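6. Recording a demonstration by remote control

This section applies to two-armed Prurkon units fitted with five-finger hands. It covers practice recordings in the simulator, which operators must complete before working with the physical arms. Section 9 covers guiding the arms by hand.

6.1 Before recording

1. Log in at the operator station and select Remote, then Simulator.
2. Put on both gloves and fasten the wrist straps.
3. Hold both hands level and still until the two status lamps turn green.
4. Load the task sheet. For the produce and plates task, enter code 338.

Note — The starting layout changes with each run. Read the instruction line again every time.

6.2 Recording

5. Press the left pedal once to begin.
6. Bring one hand towards the item at an even speed. Keep the other hand clear of the plates.
7. Close the fingers gradually, lift, and release only when the item is over its target.
8. Return both hands to the rest position and press the left pedal again.
9. Mark the run as Keep or Discard. A full set consists of 14 kept runs.

Caution — Do not remove a glove while recording is active. The arm will follow the movement of the glove.

Caution — Runs containing a dropped item must be marked Discard, even where the item was later recovered.

6.3 Checking the view

The operator's view should show both hands before step 5. If either is missing, repeat step 3.

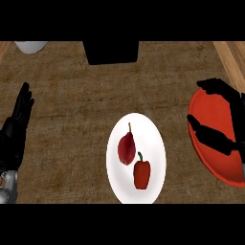

Aksel Vigfúsdóttir: Could step 7 say how long to wait before letting go? At Tundholm we pause for a full second over the target, and new operators discard far fewer runs as a result.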